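Home | Stories | Poems | Archive | About | Search

The Desk at the End of the Hall

By Wael Gaber
12 May 2018
16 comments | 2 shares

1. The Tray

My aunt Moynihan (we called her by her last name, all of us, even her own brother did, and I was nearly grown before I learned she had another) believed that a person could be known by what she kept within reach. She didn't mean the good things, the china and the framed diploma. She meant the pens and the lipstick and whatever you grabbed on the way out the door with your coat half on.

She had come to Cirnilcombe to keep the books for a button importer by the name of Prukier, and she stayed on long after the buttons were gone, doing other people's taxes at a table in the back room. In the mornings the table was for numbers. After four o'clock it was for her face, because she went dancing, and she saw no reason to own two tables when one would do the job.

So everything lived together. The calculator sat in with the makeup, and if you borrowed a pencil to do your spelling words you were as likely as not to come away with an eyeliner. I handed in a whole page of homework that way once, in a lovely soft brown, and my teacher wrote "unusual" at the top.

When I finally took a table of my own I laid it out the way she would have, or as near as I could remember, down to the leaves and little flowers under everything. The pens went to the left in a pink holder, far too many of them, jammed in tight. The tubes stood up in their row, the gold ones together. The tray went toward the middle with a lip gloss in it, and I moved that lip gloss back and forth for most of an afternoon, feeling foolish and very happy. 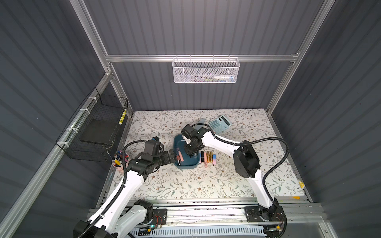

2. The Visitor

Gus Van Dusen came by that evening to return a ladder, and he stayed, the way Gus does, for three cups of coffee and most of a coffee cake. He had danced with my aunt every Saturday for years, and he still stood like a man waiting for the band to start.

He looked at the table for a good long while with his hat in his hands.

"She'd have had the calculator closer," he said.

"You think so?"

"I know so. She did my return in 2000 and she never once looked down at the keys. Reached out like this." He put out his hand with the fingers spread, sure as anything, and stopped a little short of touching it. "And she'd be telling me about some fellow at Werka's who stepped on her foot, the whole time. Adding and complaining. I got 2 dollars back that year."

"Two dollars!"

"She was prouder of that than I was. Made me take her out for pie on it, and the pie cost more."

I laughed, and then I had to go and look in the refrigerator for something, I forget what. When I came back he had sat down in my chair and was turning his hat around by the brim.

"You've got the tubes right, though," he said. "Standing up like that. She told me lying down was for people who had given up."

I said I didn't remember her ever saying so, and he said well, she wouldn't have said it to a child. Then he asked if there was any more of the cake, and I cut him a piece, and he told me about the November they closed the dance hall and she wore her good shoes home through the slush.

Share this story | Leave a comment | Next story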